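I've been meaning to write something in defense of the long phone call, and since my sister's birthday came and went in March with the two of us on the line until the soup boiled over at her end, I suppose now is as good a time as any.

When I was growing up in Sandum, our telephone hung in the hallway on a cord that would stretch as far as the bottom stair. If you wanted to talk, you sat on that stair, and if you wanted to talk for a long time you brought a cushion. My mother kept one there for the purpose (green corduroy, flat as a pancake by the end). She could talk to her friend Modupe Babalola for two hours about a recipe neither of them ever planned to cook, and I'd listen from the kitchen, supposedly doing fractions, learning more about marriage and money and how to forgive a rude cousin than any school was going to teach me.

What I loved about those calls, looking back, was how much of them was nothing at all. There were long stretches where one of them was hunting for her glasses, or telling a child to get down off something. They'd say goodbye and then remember a funeral. The goodbye alone could run as long as a whole call does these days!

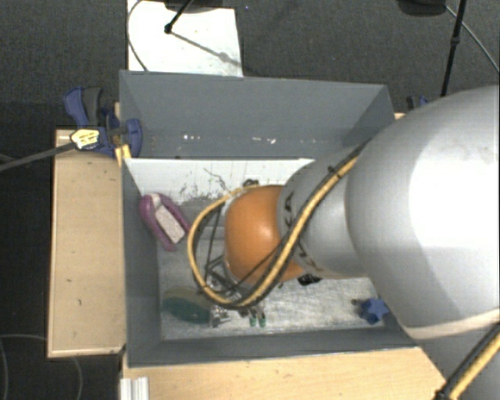 My own friends mostly text, and I text them right back, so I'm in no position to scold. A text is a fine thing for "running late" or "which aisle are the lentils in." But I have a friend of 23 years, Suleiman Yusuf, and last winter I scrolled back through our messages and found that we'd gone the whole season on thumbs-up signs and pictures of snow. I knew his driveway was buried. I didn't know his father had been ill, and when I finally called and asked him why he hadn't told me, he said he couldn't think how to type it.

I've thought about that a good deal. Some news needs a bit of small talk to ride in on. You start with the driveway, you move along to the neighbor's dog, and somewhere past the dog your voice changes and the other person says, "What is it?" I don't know how you'd get there with your thumbs, though maybe younger people have found a way and are too polite to tell me.

People say they don't have time, and I believe them, I have 6 alarms on my own phone and most of them are nagging me about something. But Suleiman and I talk now while he walks home from the Akande Street bus and I fold towels, and neither of us has lost a minute we were using for anything grander. Some evenings we get all the way to his front door and he stands out there on the step with his keys in his hand, because we haven't finished with the subject of his brother-in-law's boat.

So call somebody this week, and let it ring a little longer than feels comfortable. My sister takes nine rings. She's usually looking for the phone.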